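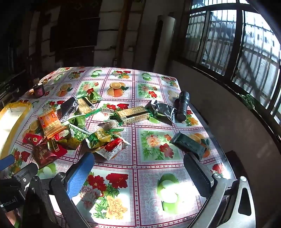
The Handemden workshop is a rented brick building behind a tire shop, and it has one rule about the robot arm, written on masking tape and stuck to the controller: no new code after nine at night. Jade Arsenault wrote it after the arm drove its wrist into the bench in its first month and stripped a gear that took 13 days to replace.

Arsenault fixes commercial refrigeration for a living. The arm is her evening project, shared with a few other members, and it goes by the name Kilta. The goal is modest. Kilta should be able to look at a heap of mixed small packages, pick them up one by one and put them in bins. She wants it for the neighbourhood pantry, where donated food arrives in bags and has to be sorted by hand.

"I thought the arm would be the hard part," she says. "The arm is motors and brackets. I've been around motors my whole life. It's the picking up that's eaten the last year."

The first version used a suction cup. It did well on boxes and flat tins and badly on anything in a soft wrapper, where the film puckered and the seal let go. She moved to two jaws, and then to teaching those jaws by hand. Instead of writing out every motion, a person holds a gripper, reaches into the pile and does the job while a camera on the tool records. The recordings go to the computer at the back of the shop, which uses them to train the software that will run the arm.

Snacks turned out to be good practice material. They are light, they survive being dropped, and the packaging is all over the place. A stack of square crackers in clear plastic needs a careful squeeze. Foil crumples and changes shape between one grab and the next. Small packets slide under bigger ones. The group tips them out loose, and some sessions have other things thrown in, like a flashlight, so the software doesn't come to expect food every time.

The tablecloth is part of it too. Early recordings were all done on a plain grey bench, and the software learned grey bench. Put the same crackers on something busier and it reached for the background. Peonies, orange slices and green apples, all printed in bright panels, give it plenty to get wrong. Arsenault now changes what's underneath as often as she changes the pile.

Sunlight is harder to manage. The shop has a big window with bars on it, and on a clear day the light comes straight across a glossy surface and bleaches the pattern white. Members used to wait for cloud. These days they record through it, on the grounds that a pantry has windows as well.

A good recording is dull to watch. The hand comes in at a steady pace, the jaws open before they get to the package, and there is a short pause after they close. New people tend to rush, or they nudge a packet into a better position first, and then the software learns to nudge. Arsenault throws those out. Of the first 152 recordings the group made, she kept 60.

"People take it personally," she says. "I tell them most of mine went too."

The jaw pads have been another long argument. Rubber holds film well but drags on cardboard. Ridged pads let go more cleanly and can slip on foil. The shop keeps a drawer of both – some bought, some cut from whatever was handy – and anyone who swaps a pad is supposed to write it in the logbook. The logbook has gaps.

Money has been less of a problem than time. Sandhu, the machine shop two streets over, lets the group have aluminum offcuts for the price of a case of pop. The motor controllers came secondhand from Undidari, a packaging line that was closing down, and 28 of them arrived in a crate when four had been agreed on. The spares live under the stairs.

Kilta can now clear a small pile of boxed goods without help, slowly. Soft packages are still hit and miss, and anything lying flat against the table tends to get pushed along until it reaches the edge. Arsenault plans to try thinner jaw tips in March, once the new bearings are in, and to bring over a bag of real donations to record with. The pantry has already asked whether it can do cans.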